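Laundry Unloading with Hand-Held Grippers
Final report, Robotics Project Course
Team Zivness
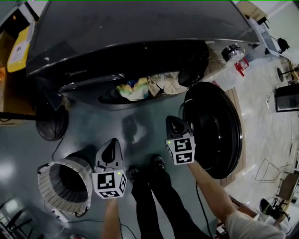

Our team had one semester to pick a household chore, record people doing it, and train a policy on the recordings. We chose unloading a front-loading washer into a basket. Two other teams took dishes and one took shelf stocking. We wanted something with soft objects, where the shape is different every time.

1. Setup

Each demonstration is done by one person holding a gripper in each hand. The marker cubes under the jaws give us the position of each gripper over time. A head camera records the overall view. We built the tracking code on top of Msimang, the pose library from last year's class, and changed the smoothing filter so it handles short gaps when a marker is hidden.

The washer stays in one place. The basket is moved between sessions so the policy does not simply learn one fixed path. We kept a mix of shirts, towels and bed linens, all from team members' homes.

2. Recording

We recorded 505 demonstrations over five weeks, mostly on Tuesday evenings. A demonstration starts with the door open and ends when the last item is in the basket. Most took about 20 seconds per item. Hauwa Uzor did more than half of them and wrote the checklist that the rest of us followed.

After review we threw out 102 demonstrations. The most common problem was lost tracking. When a hand goes deep into the drum, the cube turns away from the camera or ends up in shadow, and the position jumps. We tried a brighter room light first, which helped a little. Working from farther back – with the arms nearly straight – helped more, but it was tiring and people slowed down.

The second problem was tangled items. Two pieces would come out together and the person would shake them apart. We kept these if the tracking was good.

3. Training

We trained on the remaining 403 demonstrations using the Histel workstation in the lab. The first model ran for 2000 steps as a test and mostly moved toward the drum and stopped. Longer runs produced a clear reach, grasp and pull. The policy was weakest on the last item, especially a small one lying against the back wall of the drum.

4. What we would change

We should have labeled the laundry by type from the start. Going back through the video to do it took most of April. We would also add a wrist camera on each gripper, so there is still a view when the head camera loses the hands. The Dultton mounts we ordered for this did not fit and we ran out of time to print our own.

The code and the checklist are in the course folder. The raw video is on the lab drive and needs a login from the instructor.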